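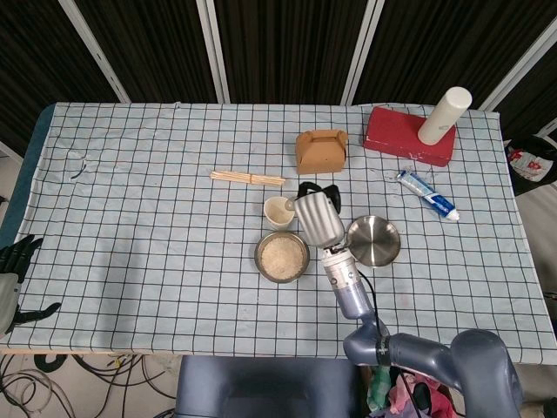 4 min read

Lidinora is an hour by bus from the city, and the Cumen lab is at the far end of the town, behind a tire shop. I had signed up for the April visit mainly to find out how the examples get made. Everyone talks about the models. I wanted to see the work that comes before them.

We were eight visitors, signed in at the front desk on 4 April 2024. Dace Kļaviņa, who runs the collection side, gave a short talk in the hallway and then took us straight in.

The project is called Skundero. The goal is a robot that can be told to do a small job on a table it hasn't seen before. To get there, the lab records a person steering the robot through the job, over and over, with the objects in different places. One recording is one example. The count on the whiteboard by the door was 1191.

The table setups are dull on purpose. Kitchen and bathroom things share one checked cloth: a bundle of wooden sticks, a tube of toothpaste, a little cardboard box with a handle, a cup, a steel bowl of rice. Dace said the mix matters more than the single items. Shiny steel is hard for the cameras, and rice is hard for everything. A box with a handle can be picked up in more than one way, and the operators are asked to use all of them.

The robot has a ribbed gripper on one arm and a hand with fingers on the other. Most of the tasks on the current list are written for the gripper. The fingered hand gets its own list in July.

Henryk Szulc was operating while we were there. He reads the task from a card, moves the arm, and says "done" or "bad" at the end. Bad ones are kept too, in a separate folder – they are used to teach the system what a failed grasp looks like. A session runs 30 minutes and then somebody else takes over. I asked if it was tiring. He said his neck goes first.

Between examples an assistant shifts the objects by hand, following a printed sheet. I had expected software for this. There is some, made by a small firm called Aerts, but the lab only uses it to draw up the sheets.

Three of us got a turn at steering. I was told to bring the gripper over the cup and stop. It took me far longer than I want to write down, and my example was marked bad. Depth is the hard part – you think you are above the thing and you are in front of it.

The question time was short. Someone asked how many examples are enough, and Dace said they don't know yet. They train, test on a fresh table, and go back for more of whatever went wrong. At the moment that is the toothpaste.

Visits are free but you have to book. Bring a sweater, the lab is kept cool. The bus back leaves from the other side of the road.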